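**Zustero Opens Infant Feeding Clinic in Ormsby, Provides Chairs**

ORMSBY, 11 November 2025 – Families whose babies and toddlers won't eat, can't eat or will eat only beige things can now be seen in Ormsby. Zustero, the children's health nonprofit, has opened its second feeding clinic on the ground floor of the old Tustier building, next door to the pharmacy.

Until now the nearest appointment was in Drutby, a drive that parents of reflux babies have described to us in terms we were asked to tone down for this release.
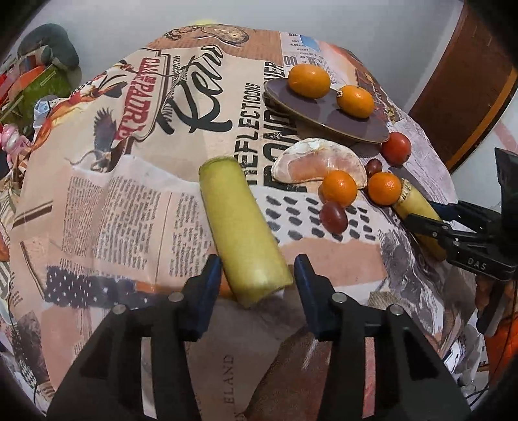
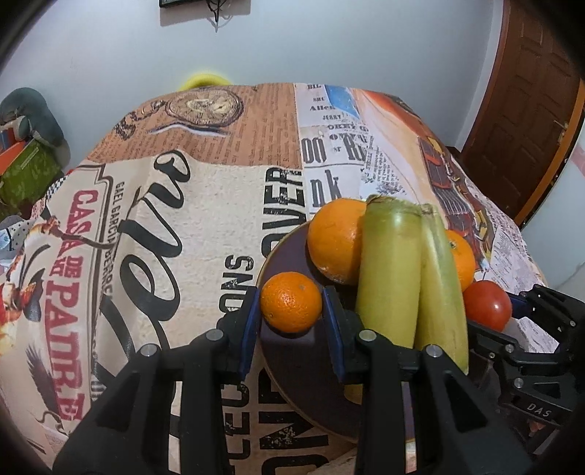
The new clinic sees children from birth to age five. It takes referrals from family doctors, pediatricians and hospital discharge teams, and it takes calls from parents directly, including those that open with "this is probably nothing." Some of those calls are nothing. The clinic would like to have them anyway.

"We had families getting up in the dark, packing three changes of clothes and driving to Drutby so we could watch a baby refuse a bottle," said Declan McKinnon, clinical director at Zustero. "The baby would then sleep through the whole appointment. Babies are very good at this. Now if it happens, you go home and come back tomorrow, and you've lost twenty minutes."

**Why Ormsby**

Last year the Drutby clinic saw 428 children. Going by home address, a large share of them came from Ormsby and the towns east of it, which the planning team discovered when it finally put pins in a map. The map had been on the wall for four years. The pins arrived in June.

Zustero began looking for space the same month. The Tustier building was chosen for its parking, its step-free entrance and the fact that the landlord returned our calls. It has three treatment rooms, a family room with a kitchen counter, and a waiting area with chairs meant for adults who have not slept. The chairs were the subject of more meetings than any piece of medical equipment. They recline.

**What happens at an appointment**

A first visit lasts 90 minutes and is split between a speech-language pathologist, who looks at sucking, chewing and swallowing, and a dietitian, who looks at growth and at what is going in over a week. A pediatrician joins when there is a question about weight, breathing or pain. Parents are asked to bring whatever the child usually eats or drinks, and also something the child usually refuses. Staff have been served some remarkable lunches this way.

Most children need between two and six visits. A few, including those born very early and those coming off tube feeding, are followed for longer, and their families are given one named clinician and that person's direct line. Parents told us that explaining the whole story from the beginning to a new face each time was the second most tiring part of the year. The first was the year.

"I came in with a folder," said Kimutai Langat, whose daughter was treated in Drutby after she stopped taking solid food at ten months. "I had charts. I had a chart of the charts. They looked at all of it, very politely, and then they sat on the floor with her for half an hour. She's two and a half now. She eats lentils, toast and most of what's on my plate – I'd like some of it back."

Mr. Langat now sits on the family panel that advised on the Ormsby opening. It was the panel that asked for evening appointments, a second changing table, and the removal of a poster about relaxed mealtimes.

**Cost and funding**

The clinic bills insurance where there is insurance. Where there isn't, or where the plan covers an evaluation and then loses interest, fees are set on a sliding scale that goes down to zero. No child is turned away over a bill, and the form used to apply for help is one page long. An earlier version ran to 17 pages and has been retired with honors.

Fitting out the new site was paid for by 993 individual donors, several of whom gave in the name of a grandchild and one in the name of a cat. Zustero expects to provide 500 appointments in Ormsby in the first six months and will publish the waiting time on its website each month, whether or not the number is flattering.

**When to call**

Parents are encouraged to get in touch if a child coughs or gags often during feeds, takes a very long time over every meal, has dropped whole groups of foods, or isn't gaining weight as expected. A child who is struggling to breathe, turning blue or showing signs of dehydration needs emergency care right away, and should not wait for our phones to open.

A toddler who ate peas yesterday and regards them today as an insult is, in most cases, a toddler. You may still call.

**Open house**

Families, doctors and anyone curious about the chairs are invited to look around the clinic during its first two weeks, between 4 and 6 p.m. on weekdays. No sign-up is needed. Children are welcome, snacks will be provided, and no one will be writing down who eats them.

**About Zustero**

Zustero is a nonprofit provider of feeding and nutrition care for children under five, with clinics in Drutby and Ormsby. It employs speech-language pathologists, dietitians, pediatricians and one very patient scheduler.

Media questions and interview requests can be sent to the press desk at Zustero's Drutby office. Mr. McKinnon is available most mornings – he asks that photographers not make him hold a spoon.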